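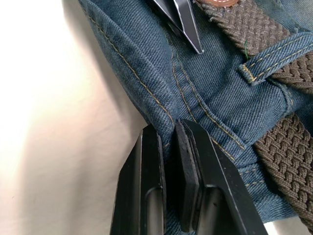
Jeans station, Saturday. Gripper on the seam, belt still in the loops.

**1/** I work the sorting floor at Perron, a used clothing warehouse. We got two robot arms from Clirnano in August. People keep asking me what changed, so I'm putting it in one thread.

**2/** The arms do denim and only denim. They pick up a pair, turn it, spread it flat, and a person grades it. Before August the person did all of that, standing up, for the whole shift.

**3/** Belts are still ours. So are pockets, loose threads and anything that needs scissors. If a belt is left in, the arm can grab the jeans fine, but it has trouble laying the waist flat.

**4/** Numbers from the board by the break room: 812 pairs graded on the day shift the week before the arms came. Last week the best day was 2,410, with both arms going and four of us on the line.

**5/** There used to be seven of us on denim. The other three moved to coats and shoes. Same pay. One of them likes it better and one has asked to come back. I haven't asked the third.

**6/** My shoulders are better. My eyes are worse. Grading is all looking now, and the next pair is always there. Josée Gosselin, our lead, got us a ten-minute swap every hour, and that helped more than the new lights did.

**7/** What I miss is talking. You could talk while you folded. Now if I look away, the arm waits with the jeans held and the light over the station goes yellow.

**8/** Murray Gauthier on nights wants to know if they'll cut the line again when the third arm comes. Management says no plans. We asked for that in writing and haven't got it yet.

**9/** Someone asked about stuck zippers. Yes, still by hand. Bad ones go in the gray bin for the repair table.

**10/** Back on Monday. I'll add to this when we hear about the third arm.

Oct 10, 2020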